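Against the Loose Bin

The compartment tray is the most undervalued item in small assembly work, and most shops that own one use it badly. I have held this view since February, when I was asked to look at the hardware handling at a bench in Wosden that builds pump manifolds for Villano. The bench was well lit, the drawings were current and the torque tools were in calibration. The fittings lived in one deep bin.

The usual defence of the loose bin is speed. A hand goes in, a part comes out, and no time is spent on setting anything in its place beforehand. On a stopwatch this looks convincing if the stopwatch starts when the hand moves. It omits the second movement, in which the part is turned over to see which end has the flange, and the third, in which the wrong part goes back. Over a batch of 463 fittings the second movement happened on nearly every pick. It was never booked to anything.

A bin also removes the only cheap count available. With one part to a cell, an empty cell is a statement: either the part has been used or it was never issued. In a bin the level goes down and that is all it tells you. Navarrete, who supply our kits, used to send the small fittings in bags of 50, and a bag that is one short looks exactly like a bag that is correct.

There are objections to trays and some of them are fair. Loading takes time. The cells are fixed, so a tray bought for one diameter is poor for another - a small nut in an oversized cell will lie at any angle it likes. Trays also get tipped, usually when somebody carries one by the short end. I accept all of this. I don't accept the common remedy, which is to half-fill the tray and treat it as a bin with walls.

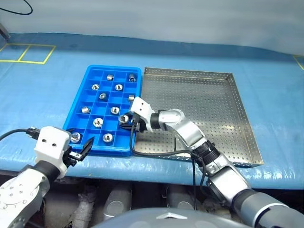 Mixed loading is where I part company with the Zido bench manual, which permits different fittings in one tray provided each has a cell to itself. A plain nut and a flanged one can be told apart easily when both stand with the bore up. Lying on their sides they take longer, and the saving has gone. My rule would be one part number per row, bore up, with unused cells left at the far end.

The second tray matters as well. Parts that have been picked and checked should go to a separate shallow tray, preferably stainless with a perforated floor, kept directly beside the first. Swarf drops through, the low sides don't obstruct the fingers, and a checked part never returns to the cell it came from. Wosden adopted this for job 724 and kept the deep bin under the bench for spares. I would have thrown it out.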